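The smoke came back on Tuesday, or the haze, or whatever we've all agreed to call it this year. I noticed it when I opened the bedroom window at six in the morning and got that smell, a bit like a wet ashtray and a bit like somebody's barbecue from three streets over. So I shut the window again and went to look at the little monitor on the bookshelf, and that's how I ended up spending my whole evening reading about particulates instead of doing the laundry.

I should say I'm not a scientist. I did one semester of chemistry and I remember the goggles. But I've had a cough every winter since we moved to Hovland, and last fall I got fed up with guessing and bought an air monitor, an Oris, the small white one with the dial on the front. It measures the fine stuff, PM2.5, the particles so tiny they go all the way down into your lungs and just sort of hang out there. It also does humidity, which I ignore.

The first thing I learned is that my kitchen is worse than the street. Way worse! I fried some onions with the fan off and the needle went right over into the red and stayed there through dinner. I'd been blaming the traffic for everything (and the traffic does plenty) while happily burning toast twice a week with every window closed.

The second thing was how much the time of day matters. I started writing the readings down every hour I was awake, and once, when I couldn't sleep, I managed a full 24 hours. The mornings are bad, then it gets better around lunch, then there's another hump when everybody comes home and lights their stoves. Lots of people here still heat with wood and a few of the older places up the hill burn coal, and on a cold still night all of that just sits in the valley like soup in a bowl. 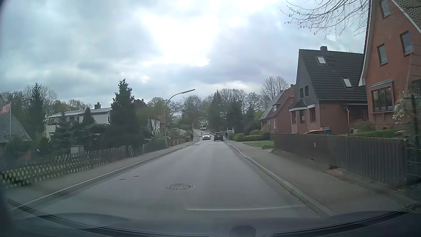

Anyway, purifiers. I went back and forth on this for weeks. The one everybody on the forums raves about is the big Cliltell, and it costs 599 dollars, and I'm sorry, no. I could fix the bathroom ceiling for that. What I did was tape a furnace filter to the back of a box fan, which looks ridiculous and sounds like a small airplane, but the number on the Oris drops within the hour if I keep the door shut. I've made 2 of them now, one for the bedroom and one for the living room. The cat has claimed the warm spot behind the second one.

The part I keep chewing on is the bigger picture. The city has been talking about replacing old wood stoves for as long as I've lived here. There's a rebate, but you have to pay up front and wait for the check, and the people with the smokiest stoves are mostly the ones who can't do that. My neighbor's stove is older than I am. She knows it's bad, she'd love a heat pump, and she's not going to get one on what she makes. I don't know how you fix that without somebody just handing over the money first.

My sister-in-law lives over in Irnska and says they did it street by street there, with the crews showing up and swapping everything on the block in a week. I'd sign up for that tomorrow. I wrote to our council member and got a form letter about leaf blowers.

If you've built one of the fan things, tell me which filter you're using, please. Mine turned gray in a month and I'd like to know if that's normal or if I should stop frying onions.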